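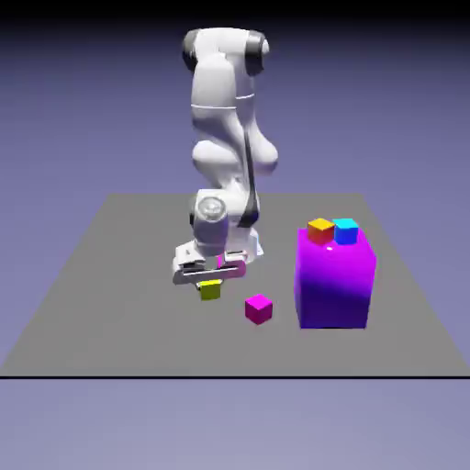 White arm above a yellow cube, computer render

Ticket 322: Birthorpe mortgage arrears report
Status: reopened 2021-08-12

Arrears total for July still doesn't match the Trernach ledger. Clorard say their update fixed it. I doubt that. 42 loans on payment holidays are marked as up to date, so the default rate looks far too healthy.

Tried: re-ran the import, cleared the rate table. Same total both times.

Clorard's reply blames "rounding". Rounding doesn't lose 83 missed payments. Please send the rule used for payment holidays. Not closing until I've seen it.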